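Loubna Erraji had been at Andbridge since February, and by now her hands knew the levers better than they knew her own kitchen. She sat down at station four at ten to seven, put her fingers through the loops, and waited for the light over the table to come on.

"Bags again," said Cameron Kinnear from the next chair.

"Bags again."

The job was written on a card taped to the desk. Take the ball out of the bag. Fold the bag. Line it up with the mark. When she moved her left hand, the left arm moved. When she pinched, it pinched. Everything she did was kept, and at night the files went to Trokari, where somebody fed them to the machine that was supposed to do this alone one day. A good run paid and a bad run didn't. A run was bad if you dropped something and pretended you hadn't.

She had 86 good ones for the month. Lahcen Shawky, who had the station before her, had left with 105 and a sore neck.

The first run that morning went badly. She picked the bag up by the handles and the cloth slid around like something asleep. She set it down and pressed the pedal that threw the run away.

"You're rushing the lift," Cameron said.

"I'm not rushing."

"You're thinking about the fold before you've got the ball."

She was. Her mother had folded laundry for a hotel in Tazi, sheets mostly, and when Loubna was small she would stand on the other side and hold two corners. Her mother never explained it. She walked toward you, took your corners, and walked back, and after enough sheets you knew. Loubna had told this to the supervisor, Lahcen Lamrani, in her first week, thinking he might find it interesting. He had asked whether her mother kept the elbows in.

She tried again, slower. Both handles in the left gripper, the right one kept back out of the way. She let the bag hang until it stopped arguing with her.

Lamrani came by at nine with his coffee and stood behind her chair. He didn't say anything through two whole runs. Then he said, "They tried it on its own last night. At Trokari."

"And?"

"It picked up the bag by the handles. Then it stopped in the air for a while before it did anything else." He drank some coffee. "The engineers want to know why it stops."

Loubna looked at her hands in the loops. She did stop there - she always had. It was where her mother used to shake the sheet once and look it over for stains.

"Should I quit doing it?" she asked.

"I told them I'd ask you what it was for."

She thought about that through the next run, and the one after. At lunch she opened the station log, where you were meant to write faults, and put in two pictures from the table.
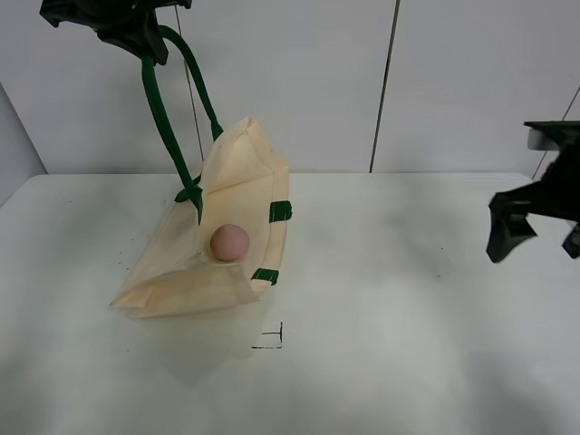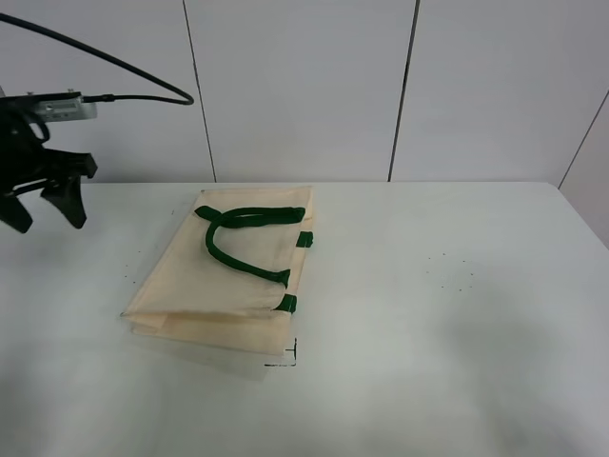
*Station 4, tote bag: held by the handles with the ball inside, and folded by the corner mark. The pause is for looking. Leave it in. - L.E.*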